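Workshop notebook, back bar bench
8 March 2021

Starting a new page for the drinks work because the old one has got mixed up with the dishwasher notes and I can't find anything in it.

Where we are: Femus want the two-arm bench doing the measuring and pouring for the short drinks at the Dustumby bar by June. The bar staff would do the rest, meaning talk to people, take money, carry trays, clean up. That is the sentence in the proposal, more or less, and I've underlined "clean up" in my copy. It was last in the list there too.

I spent the morning at the bench with the lemon, the board and the small glasses. I'd asked for the board to stay in because every bar has one and every bar has it in the way. Sivus (the planning software, for anyone reading this who joined after Christmas) would be much happier with bare mat and marked positions. I'm sure it would. So would I, on a Saturday night with the place full.

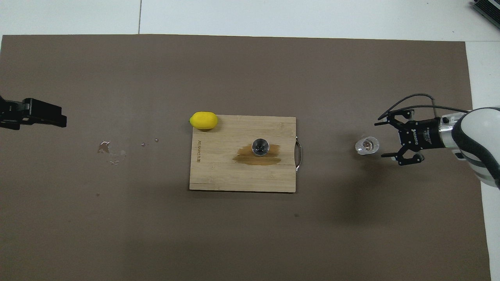
Bench during the morning session. One glass on the board, one on the mat by the right-hand gripper, water on the mat at the left.

Things I want to remember from the session, in no order.

The glasses are the trouble. They are small and clear, and they catch the light differently depending on where they stand. A person picks one up without thinking about it and knows from the feel whether it is sitting square in the hand. I would like somebody to tell me what the jaws know. I asked this at the last review and was told the pads would be looked at. They may have been. I haven't seen a note.

Liquid on the mat. The log has no line for it. A run is scored on whether the drink gets made, so a puddle beside the board costs nothing on paper. Behind a real bar a puddle costs somebody a cloth and half a minute, and if they miss it, a wet sleeve. I've added a column called "wiped by" and filled it in by hand. Every entry so far is a person. If we are going to tell Dustumby how many minutes a shift this saves, those minutes have to come off.

The stain on the board. I'd leave it. Sivus has been set up on clean boards and there won't be any clean boards by nine in the evening.

Omolara Ugwu came over from Dustumby before lunch and stayed longer than she'd planned to. She runs the bar side and she has 16 people on the rota. I had expected her to ask about speed, as the Femus people always do. She wanted to know who stands next to it. If the arms pour, someone has to keep them in glasses and lemons, and that someone is the junior, who at the moment learns to pour by pouring. Take that away and in two years she has a bar full of people who can load a machine and can't make a drink when it stops. I wrote this down nearly word for word because I thought it was the best point anyone has made on this job.
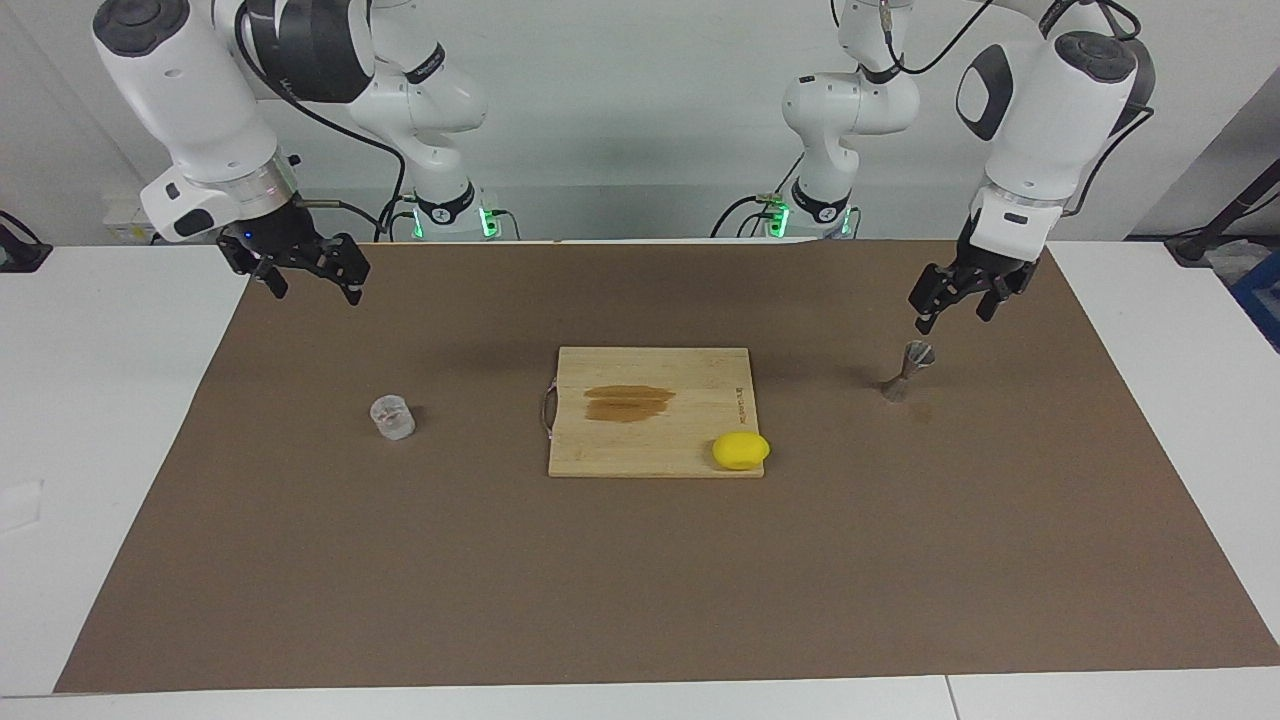
She also asked what the staff had been told. I had to say I didn't know. As far as I can tell they were sent one page which says "support" four times and doesn't mention hours. Her people have read it as meaning fewer shifts, and I couldn't tell her they were wrong. The Femus figure is 23 per cent less time per drink. I've looked for where that comes from and the nearest I can get is a table from the Aliyu trial, which had a fixed tap, one size of cup and no fruit. I wouldn't use it for this. I've said so by email and had a thumbs up back, whatever that means.

To be fair to the thing: the measuring is where I can see a case. Omolara says the measures wander late in a shift, her own included, and people's wrists get sore. If the arms did only the batch measuring before opening, with the staff pouring for customers as now, I think most of the bar would take it. It's a smaller job and a duller one and it won't look like much in a brochure. She said she'd have that tomorrow. I've put it in as option 2 and expect an argument.

Also raised, and I had no answer: where the arms go. They need the back of the counter, and that's where the staff keep everything they reach for. She measured it with her hands and shook her head. Somebody should go there with a tape and do it properly - me, probably.

To do
- Ask Femus for the working behind the 23 per cent. Ask again if it's another thumbs up.
- Keep the "wiped by" column going, and add one for each time somebody steps in to move a glass.
- Session 41 to be run by two of Omolara's staff with none of us touching anything. They should write the notes.
- Get the one-page letter rewritten with hours in it, and let Omolara see it before it goes out.
- Order more of the small glasses.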